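Standby draw on a switched extension lead
Workshop and Home Electrics > General

kbite
Joined: June
I have a desk lead with a separate switch for each outlet. Monitor, two chargers and a desk lamp. Does turning off the individual switch cut standby draw completely, or does something still pass?

weltow_26
If the switch breaks the live, the load draws nothing. A neon in the switch is normally wired on the load side, so it goes out too. Check with a plug-in meter at the wall.

H. Kramer
Disagree in part. Many cheap leads are single pole. On a reversible plug you may be switching the neutral, and the appliance stays live inside. No standby draw to speak of, but not isolated. Pull the plug before opening anything.

weltow_26
Agreed on isolation. The question was about consumption.

Sarmite D
Mine read 5 W with the monitor asleep and 0 with the switch off. Meters at that level are poor, so treat the 5 with caution.

kbite
Thanks. Can I run an 800 W heater from the same lead in winter?

H. Kramer
Read the rating on the underside and add up the loads. I would still put a heater straight into the wall.

weltow_26
800 W is well within a 10 A lead. Uncoil it fully and don't cover it.

kbite
Mine.

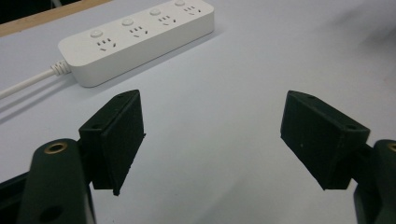
Similar threads
Surge protection: when to replace the lead
Meter accuracy below 2 W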